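Notebook entry, September, 09:40
Lodley workshop, sensor enclosures for the Drusberg snow and temperature record

The purpose of this entry is to record the state of the archive comparison before the remaining loggers are dispatched to Drusberg. The station series now holds 2,000 usable daily means. A further 88 have been set aside pending review, all of them from the period when the radiation shield was out of alignment. They are not to be infilled from the Hotberg series until the offset between the two sites has been agreed.

D. Phuthong has re-run the homogenisation with the older Keskinen reference set and obtains a warming trend slightly lower than the figure in our draft. The difference lies almost entirely in the spring months. My own view is that the lapse-rate correction is at fault – Hotberg sits 400 metres below Drusberg and the correction presently assumes a constant rate through the melt season. Colleagues are asked not to quote either trend externally. 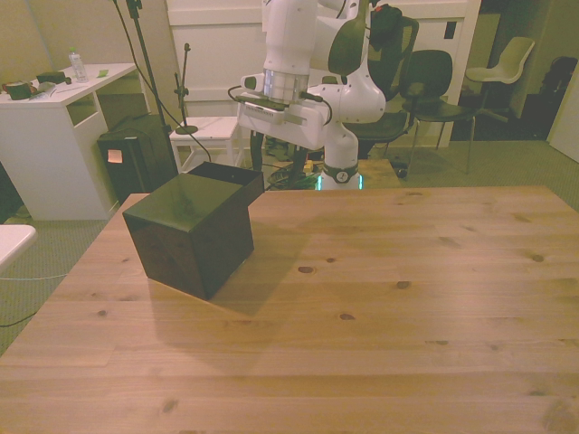

Enclosure colour remains unresolved and bears directly on the melt-season readings. The Keskinen paper argues that dark housings bias temperatures high in calm, sunny conditions, and our 700 paired observations are consistent with that finding. A glossy, nearly black box with a hinged lid, such as the one on the pine table, would be a poor choice for a south-facing mast, and I would favour a matt white finish throughout.

Outstanding: seasonal lapse rates from Decha Phuthong; revised uncertainty table; shield alignment notes to be scanned and attached to the station file.

Lodley Climate Records Workshop | Contact the records desk | Back to top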